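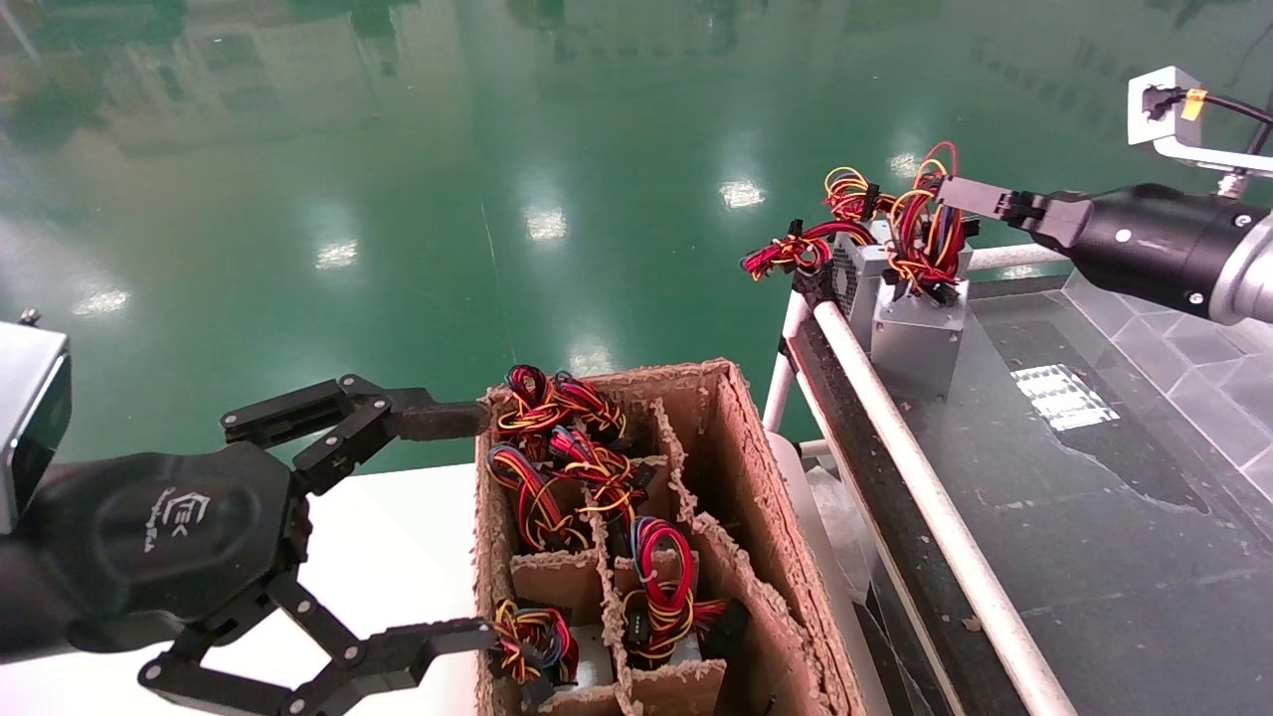 Zoriana Koval

Cable harness sorting: what counts as one episode?

We are collecting teleoperated demonstrations for a two-arm cell that handles power supply harnesses. Task text is "take a harness from the divided box and place it in the requested compartment." The head view is attached to this post. There are also two wrist streams, not shown. The policy is an imitation model trained on joint positions and gripper width, with images downsampled before the encoder.

Current set is 1,152 episodes. Held-out performance is fine on the tied bundles and poor on anything tangled. When a harness at the back of the box is hooked on another one, the policy closes on the first red wire it finds and pulls. Operators do not do this. They separate first, then lift. The separation phase is between 2 and 9 seconds long and varies a lot between people.

Question is whether to keep separation and lift in a single episode or cut them into two with separate task text. I lean toward cutting.

stenley_ctl wrote:

Don't cut. If you cut, you need something at run time that decides separation is finished, and you have no labels for that. The operator's decision to stop pulling strands apart is the most useful thing in the recording and you would be throwing it into the gap between two files.

What is your action chunk length? If it is short relative to the separation phase, the model sees a tangle, sees small motions, and averages them.

Zoriana Koval wrote:

Chunk is one second at the control rate. I had not considered that as the cause. The small motions do look averaged. The fingers hover, then close.

F. Hawthorne wrote:

Disagree with stenley_ctl. We ran this on hose clamps and rubber seals at Voltby with both formats. Cut episodes with a phase token were easier to audit and easier to rebalance. With single episodes, the lift dominates the loss because every episode has a lift and only a fraction have a tangle. You can oversample the tangled episodes, but then you oversample their lifts too.

The stop decision can be recovered. Have the operator press the pedal at the transition. Keep the raw episode whole and store the pedal time as an annotation. Cut at load time if you want to.

stenley_ctl wrote:

Storing it whole with a mark is fine. My objection was to cutting at collection. But pedal marks are late. Ours ran late by a different amount for each operator, and one operator forgot the pedal whenever the left arm was busy.

Ermelinda Guerreiro wrote:

Different point. Looking at the posted view, the left gripper has one finger up by the loose wires on the top of the box and the other down beside a bundle in the lower left compartment. From the head camera alone I could not tell you which harness is the target. Is the target in the task text, or only in the operator's head?

If it is only in the operator's head, you have a multimodal target distribution and no conditioning. That gives you hovering fingers with any chunk length.

Zoriana Koval wrote:

Task text names the destination compartment. It does not name the source harness. Operators choose.

Ermelinda Guerreiro wrote:

Then I would fix that before touching segmentation. Two options. Name the source compartment in the prompt and make the operator follow it, or impose a fixed order, for example top of pile first, then left column from back to front. The fixed order costs nothing in annotation but the policy will learn the order and fail if a compartment is empty.

F. Hawthorne wrote:

Name the source. A fixed order produces a data set where box state and action are perfectly correlated. You find out late.

sbreathnach wrote:

Question on the box. The edges look torn. Is it the same box in all episodes? We had a set (Derer project, small brackets) where one carton was used from start to finish and the policy located compartments by a tear in the rim. New carton, zero successes. We swapped in 7 cartons and re-collected part of the set.

Zoriana Koval wrote:

Same box for most of it. I have a second one with a different partition layout that went in during June. I can check whether success drops on it, since the held-out split was random and both boxes are in train.

sbreathnach wrote:

Random split is not telling you much in that case. Split by box, and by operator if you have enough of them.

Also randomize what is outside the box. You have two supply units up on the rail frame with red, yellow and black leads coming out of them. Same colors as most of the target. If those units never move, the model can ignore them by position. Move them between sessions, or take them out for part of the set.

stenley_ctl wrote:

I would leave them in and move them. A policy that only works with a clean background is not useful on a line.

The tie is a shortcut too. In the right-center compartment the bundle has a white tie, high contrast against the wires. You said the tied bundles work and the rest don't. Remove ties from a portion and see if the good number survives.

Zoriana Koval wrote:

That would be unpleasant but cheap to test. Plan as it stands:

1. Store episodes whole, pedal mark as annotation, no cutting at collection.
2. Source compartment in the task text, checked against the operator's first contact.
3. Split by box. Report both boxes separately.
4. Untied variants of the tied bundles, same compartments.
5. Chunk length sweep on the existing data, which needs no new collection and can run tonight.

F. Hawthorne wrote:

Do 5 after 3. If you sweep on the random split you will pick the chunk length that memorizes the first box best.

stenley_ctl wrote:

Agreed on the order. Still not convinced by the phase token.

Zoriana Koval wrote:

Swapped. Split by box is running now. I will post both numbers in this thread.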